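3.2 Cleaning agents and surface residue

Two detergents, Larevix and Borov, were compared on household trays over 600 wash cycles. Each tray was rinsed once and left to drain before sampling, following the procedure of Pacheco.
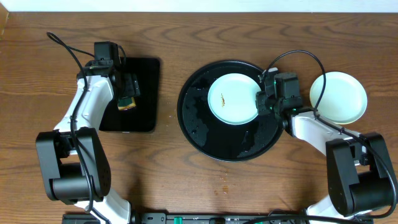
Figure 2. A small yellow and dark green sponge on a black rectangular tray.

Residue was lower with Larevix at both doses tested. The difference narrowed after the first 100 cycles, and wear of the tray coating may account for part of it. Water hardness was held constant throughout.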